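業務用壁面クロス「Zasen(ザゼン)」シリーズ 製品情報

製品概要
Zasenは、宿泊施設、医療施設、事務所等の内装仕上げを目的として開発された、不織布基材の業務用壁面クロスです。基材と表層の双方において寸法変化を抑える設計とし、施工後の目隙きを生じにくくしております。意匠は無地、織物調、石目調、植物柄の各系統を取りそろえ、全40柄を常備在庫としてご用意しております。

製造はストルニーク(Stornik)社ニルクホルム(Nirkholm)工場が担当し、国内における販売、技術相談および納入後の対応は弊社が承ります。植物柄の系統につきましては、意匠監修をエレイン・アラウージョ(Elaine Araújo)氏に委嘱しております。

標準仕様
品名 Zasen 業務用壁面クロス
構成 表層 塩化ビニル樹脂/基材 不織布
有効幅 92cm
巻長 50m(1巻)
柄リピート 無地系統はなし、植物柄は縦64cm、横92cm
継ぎ方 無地系統は突き付けまたは重ね切り、植物柄は重ね切り
標準梱包 1巻ごとに紙管巻き、外装フィルム包装
保管条件 直射日光を避け、横置きにて保管
受注単位 1巻より(切り売りは10m以上、1m単位)

防火性能に関する認定の区分は、下地の種類および施工方法により異なります。申請書類への記載にあたっては、品番ごとの認定書の写しを必ずご確認ください。写しは営業窓口にて発行いたします。

価格
無地および織物調の各品番は、1mあたり1,481円(税別、材料費のみ)を設計価格としております。植物柄および石目調は別途お見積りとなります。施工費、下地処理費、運搬費は含まれておりません。同一現場において300m以上をご採用いただく場合は、納期および分納の方法を含めて個別に協議いたします。

系統別の特徴
無地系統は、表面の凹凸を浅く抑えた仕上げです。斜光の入る廊下や窓際の壁面では下地の不陸が目立つことがあるため、パテ処理は二回以上を標準とします。

織物調は、経糸と緯糸の方向感を型押しにより表現しております。隣り合う巻を交互に天地反転して張る品番と、同方向に張る品番がありますので、裏面の矢印表示に従ってください。

石目調は、柄の濃淡に幅を持たせた意匠です。一面の壁には同一の製造番号の巻を使用し、巻番号の順に割り付けることを推奨いたします。

植物柄は、大ぶりの葉を主題とする系統です。全壁面への採用のほか、一面のみを柄物とし、残る面を無地系統で仕上げる構成にも対応できるよう、各柄の地色に合わせた無地品番を設定しております。組み合わせは見本帳の巻末に掲載しております。

施工上の注意
一、下地は十分に乾燥させ、ほこり、油分、旧糊の残りを除去してください。石膏ボードの継ぎ目およびビス頭は、パテ処理のうえ平滑に研磨してください。
二、接着剤は、でん粉系の壁紙用接着剤に合成樹脂系接着剤を配合したものを標準とします。配合比は下地の種類に応じ、同梱の施工要領書をご参照ください。
三、糊付け後のオープンタイムは11分を標準とし、折り畳んだ面に荷重をかけないでください。
四、植物柄は、入隅で柄が途切れないよう、割付けを壁面中央からではなく主たる入隅から始めてください。出隅では10cm以上を巻き込み、角の直上に継ぎ目を設けないでください。
五、張り上げた後の室内では、急激な冷暖房の使用をお控えください。
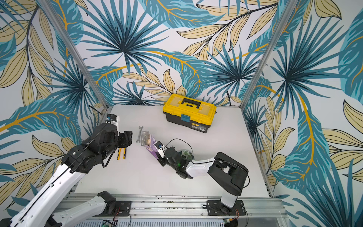 六、継ぎ目にはみ出した接着剤は、清水を含ませた柔らかい布で速やかに拭き取ってください。拭き残しは変色の原因となります。
七、施工途中で色調または柄に異常を認めた場合は、3枚を張った時点で作業を中断し、弊社までご連絡ください。全面施工後の申し出については、材料の交換に限り対応いたします。

維持管理
日常の清掃は、乾いた布または毛先の柔らかいはたきをご使用ください。手あか等の汚れは、薄めた中性洗剤を含ませて固く絞った布で軽く拭き、続いて水拭き、乾拭きの順に仕上げます。シンナー、ベンジン等の有機溶剤、研磨剤入りの洗剤、メラミン樹脂製のスポンジは使用できません。

補修用として、採用された品番ごとに余材を2m以上保管されることをお勧めいたします。廃番となった品番については、廃番告知後も翌年2月末日まで補修用途に限りご注文を承ります。

関連製品
見切り材「Yeo(イェオ)」は、Zasenの端部および異種仕上げとの取り合いに用いるアルミ製部材です。直線用、出隅用、入隅用の三種があり、いずれも長さ2.5mを標準とします。色はシルバー、白、黒からお選びいただけます。

見本請求およびお問い合わせ
A4判の切り見本は、一回のご請求につき5品番まで無償でお送りいたします。見本帳の貸し出しは、設計事務所、施工会社および施設管理者の方を対象としております。ご請求の際は、物件名、用途、採用予定時期をお知らせください。印刷物および画面上の色調は実物と異なる場合がありますので、最終的な品番の決定は切り見本によりお願いいたします。

本ページの記載内容は2022年10月9日(日曜日)現在のものです。仕様および価格は、改良その他の事情により予告なく変更することがあります。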